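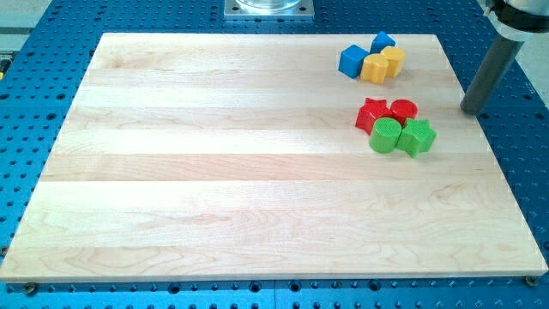
My youngest came home from a birthday party with a net bag of shape blocks and I've been finding them in my slippers ever since. Stars, cylinders, the triangle ones that hurt the most. So this month's page is half about keeping small toys under control and half about the wooden board they get played with on, which was in a sorry state until June and now looks pretty good, if I say so myself!

Let's do the blocks first.

Sorting them

I used to sort toys by type, all the shapes together, and it lasted until about lunchtime. What works at our house is sorting by color, and not even one color per box. Two colors per box. Blue and yellow go in one, red and green in the other. A four-year-old can manage that while talking about something else entirely, and it means I only need two containers on the shelf in place of four. The boxes are old ice cream tubs with a dab of paint on the lid. I had some nice fabric bins from Lahtinen before that, but the crumbs got into the seams and I never did get them out.

If you have a big set (ours is up to 56 pieces now, the party bag plus a hand-me-down bag from my neighbor Raili Nurmi), put half of it away. I mean right away, top of the closet. Swap the halves when they get bored. They greet the old ones like long lost friends.

Washing them

Plain plastic blocks go in a mesh laundry bag, the kind for delicates, and into a sink of warm water with a squirt of dish soap. Swish, leave them for ten minutes or so, swish again, rinse. Any that have a ridged or knurled surface will hang on to grime, so I go over those with an old toothbrush. Don't soak anything painted or anything wooden – wipe those with a damp cloth and dry them straight off. And check for little holes. Hollow blocks fill up with water and then dribble it out on your rug three days later. Stand them hole side down on a towel overnight.

Crayon comes off most plastic with a bit of cooking oil on a paper towel, then soap. Stickers, same thing. Ballpoint I have never beaten.

The board

We use a big flat board as a play surface because it can be carried off with everything still on it when supper's ready. I cannot tell you how many arguments this has saved. A tray does the job too, but a board is heavier and doesn't skid when somebody leans on it, and there's no rim for the cars to crash into.

If you're buying one, look for pale wood, maple if you can get it, made of long strips glued together. It's close-grained, so paint and juice don't sink in as fast as they do with something like oak. Small parts show up well on it too. The strips never match exactly and I like that. Rainer Lindemann at the lumber place in Pratley let me go through the offcut pile behind his saw and I took home a piece of glued-up panel for 14 dollars, which would have been 40 from the front of the store. Ask about offcuts! They're usually glad to be rid of them.

Mine had been leaning in the garage for a couple of years first, so it had rings on it, a glue blob and a fuzzy patch where someone had left a wet sponge. Getting it back went like this.

Scrape the lumps off first. An old plastic store card will lift most dried glue if you keep it low. For stubborn bits lay a damp rag over the spot for a few minutes and try again. If it's the waterproof kind of glue the rag won't do a thing, and you'll be sanding.

Sand with the grain, never across. I started with 80 grit on the bad patch only, then 120 over the whole thing, then 180. Wrap the paper around a block of scrap wood so you don't dig grooves with your fingertips. Go very lightly over the glue lines and then round the edges off a little – three or four strokes held at an angle is plenty to take the sharpness away. I did the corners more than that because they're at exactly the right height for a toddler's forehead.

Now the step I always used to skip. Wipe the board with a barely damp cloth, let it dry, and feel it. It'll have gone a bit hairy. Sand once more with the 180 and it stays smooth the next time it gets wet.

Dust it off well (vacuum with the brush, then a dry cloth) and rub in mineral oil, the food-safe kind from the drugstore. Be generous, let it sit for an hour or so, wipe off whatever hasn't gone in. I do two coats the first day and one the day after. Do BOTH sides and the ends. I oiled just the top of my first one and it curled up like a potato chip. The ends drink the most, so give them seconds.

After that it wants a fresh coat whenever it looks chalky, which at our house is every couple of months. Store it flat or standing on its long edge, and away from the radiator.

A few stain notes

Juice rings: a paste of baking soda and water, rub gently, wipe, dry. Re-oil that spot.

Marker: rubbing alcohol on a cotton ball, with the window open. It'll take the oil off as well, so again, re-oil.

Black marks from a wet can: lemon juice, ten minutes, rinse. Do it twice if you need to. It lightens the wood a bit, and on pale boards you'll hardly notice.

Play dough: leave it alone until it's dry. I know. But wet play dough just gets pushed further into the grain, and dry play dough brushes off.

Stopping it sliding

On a smooth table, a square of rubber shelf liner under each corner does it. I bought a roll of the Fukora stuff at the hardware store in Baridthorpe and I'm still using it. Cut the squares smaller than you think so they don't stick out and get picked at. Wash them when they stop gripping, it's only dust.

Next month I'm tackling the drawer of lids. If you have a system for lids that has lasted longer than a week, please write in, I'm begging you.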